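**Weekend and evening help wanted: small-item retail, Anville**

Lilari Home sells hooks, trays, hangers, small shelves and other things people put by the front door. We have one store in Anville and a stockroom two blocks away. We are hiring three part-time associates to start in July. Two of the jobs are split between the sales floor and the stockroom. The third is mostly stockroom, with floor cover at lunch.

You do not need retail experience. You do need to be comfortable talking to strangers and handling small parts for long stretches.

## What the job involves

On the floor you will greet customers, answer questions, run the register and keep the display tables in order. Most people who come in have a specific problem: a narrow hallway, a rented wall they can't drill into, a family of five with nowhere to leave keys. You will be expected to ask what they have at home before suggesting anything. We don't pay commission and we don't set personal sales targets.

In the stockroom you will unpack deliveries, check them against the packing slip, put away stock and pull orders for pickup. We carry 221 different items and many of them look alike in the box. New staff work from the item list until they know the shelves. Damaged goods go on the gray rack by the door with a slip saying what is wrong.

You will also set up and reset display tables. Each one has a layout card. Small items get moved all day long, so the tables are checked at opening, at 2 p.m. and before closing.
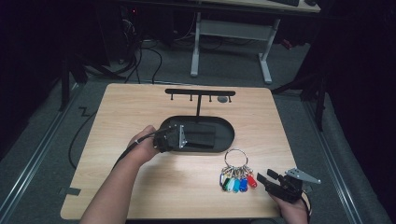 *Key rack, tray and keys on a wood-grain tabletop.*

Returns are part of every shift. Customers can bring back unused items within 100 days with a receipt. You will learn how to check that the screws and wall plates are in the bag before the refund goes through. If something is missing, the shift lead decides what to do.

## Hours

Weekday shifts run 3:30 p.m. to 8:30 p.m. Weekend shifts run 9:30 a.m. to 5:30 p.m. with a half-hour paid meal break and two short breaks. Each position is scheduled for at least one weekend shift a week. The mostly-stockroom position starts at 7 a.m. on delivery mornings.

Schedules are posted 10 days ahead. Swaps are fine if both people agree and the shift lead signs off before the shift starts. We close early on the evening of the summer street fair and everyone scheduled is paid for the full shift.

## Pay and benefits

- Hourly pay above the local minimum. The exact rate is given in writing before your interview, so please ask if you haven't received it.
- Paid training for all of your first shifts, including the register course.
- Paid sick time from your first day.
- Staff discount on everything in the store except clearance.
- A monthly bus pass, or free parking behind the stockroom. You can switch between the two once a quarter.

Pay is by direct deposit every two weeks. There is a review after three months and the rate goes up if the review is satisfactory.

## What we are looking for

You must be 18 or older because of the box cutters and the pallet lift. You should be able to stand for most of a shift and lift a full carton to waist height. If you can't do one of these things but think you could do the rest of the job, apply anyway and tell us. We have adjusted duties for staff before and will talk it through with you.

It helps if you can read a tape measure and explain the difference between a drywall anchor and a wood screw. If you can't, we will teach you. Spanish is useful in the store but not required.

We would like people who plan to stay through the end of the year. Students are welcome. Please tell us up front about exam weeks and travel.

## Where you would work

The store is on Peltonen Street, on the ground floor of the old bank building. The entrance is step-free. The stockroom is on Binov Avenue and has one short flight of stairs at the front and a ramp at the side. You will need to get between the two on foot in most weather, sometimes pushing a cart.

The 10 bus stops across from the store. The last one toward the river leaves after closing, and we make sure nobody is kept late enough to miss it.

## How to apply

Pick up an application at the register or ask for one to be mailed to you. Fill in both sides. On the back there is a space for your availability, and we can't schedule an interview without it. A resume is optional. If you include one, one page is plenty.

Please don't list references on the form. We ask for two after the interview, and only if we plan to make an offer. They can be from a teacher, a coach or anyone else you have worked with who is not a relative.

Interviews take half an hour and are held in the store before opening. You will meet the store manager and one associate. Part of the time is spent at a display table, where we hand you a layout card and ask you to set out the items on it. It isn't timed. You may ask as many questions as you like.

Everyone who applies gets an answer, by phone or mail, whichever you check on the form. If you applied last year and weren't hired, you are welcome to apply again, but please fill in a new form.

Applications are accepted until all three positions are filled.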